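Stoltateo Garment Folding on a Bed Surface
Data card and README
Release 2, December 30, 2018
Maintained by the Stunance household tasks group
Contact: Kwabena Akolgo

Summary

Stoltateo is a collection of short recordings of clothing being spread, straightened and folded on a made bed. It covers everyday garments only. Bedding, towels and delicate items are documented in a separate release, Mitudura, and should be cited separately.

Contents

The release contains 900 clips in 5 folders, one folder per garment group. Each clip has a matching text file giving the garment group, the folding method and the final state of the garment. Clips in which the garment left the bed are kept and marked "incomplete" in the text file.

Surface and setting

All folding takes place on a bed with a fitted sheet in a single plain color. The sheet is not ironed between clips, and light wrinkles are to be expected. Personal items on the bed were not removed for recording. Users who require a clear surface should consult the column "surface_items" in the index and filter accordingly.
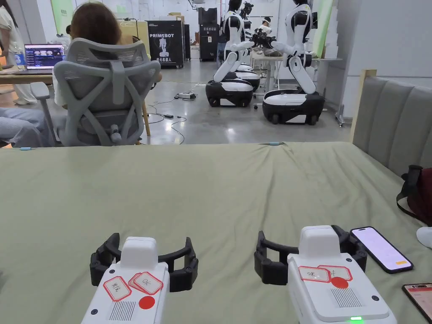
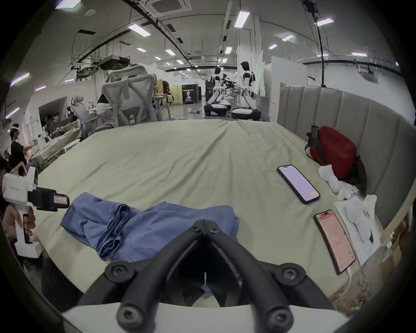
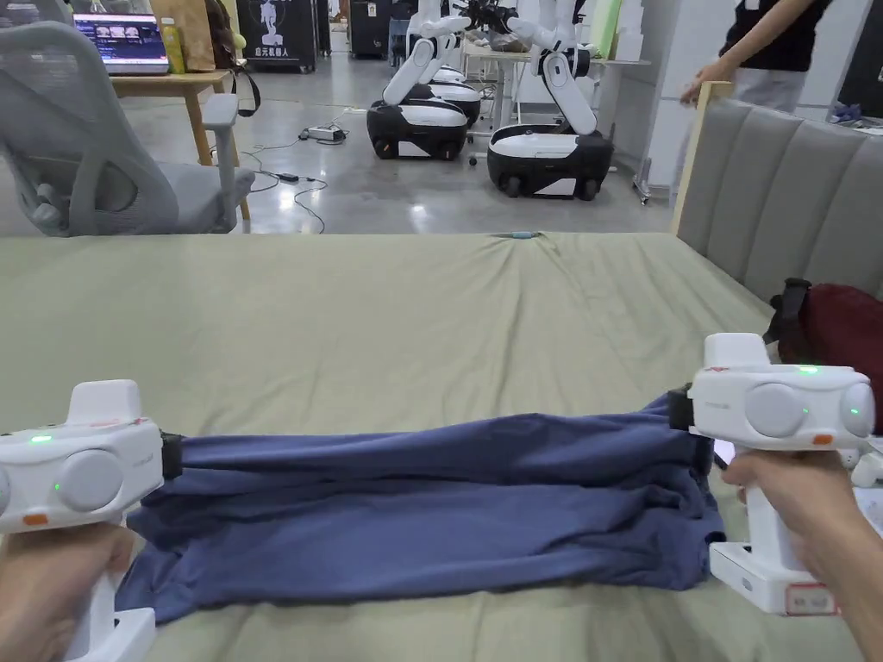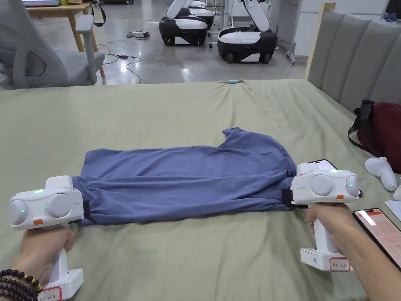
Bed surface with sage-green sheet and gray headboard. The second to fourth views each include a garment or garment-like cloth; the fourth shows a T-shirt folded lengthwise.

Folding methods

Lengthwise fold. The garment is laid flat, the sides are brought together, and the result is a long rectangle. Sleeves are turned in before the second fold where possible.

Square fold. The lengthwise fold is followed by one or more folds across the short side. The collar, if there is one, remains on the outside.

Free fold. The participant was given no method. These clips vary considerably in length and should not be used for timing comparisons.

Annotation

Final state is recorded as "flat," "folded," "partly folded" or "bunched." A garment with one sleeve or hem standing clear of the fold is recorded as "partly folded." Two annotators labeled each clip independently. Disagreements were settled by a third reader, and the original labels are preserved in the index.

Known limitations

Dark garments are overrepresented. Buttoned shirts are few, and the folder for children's clothing holds only 20 clips. Garment size was not recorded in clips made before November.

Changes from the previous release

Folder names now follow the Sowah garment list. Duplicate clips have been withdrawn, and their identifiers will not be reused.

Terms of use

The collection may be used for research and teaching. Redistribution of modified copies requires written permission from Stunance. Corrections to labels should be submitted with the clip identifier and the proposed value.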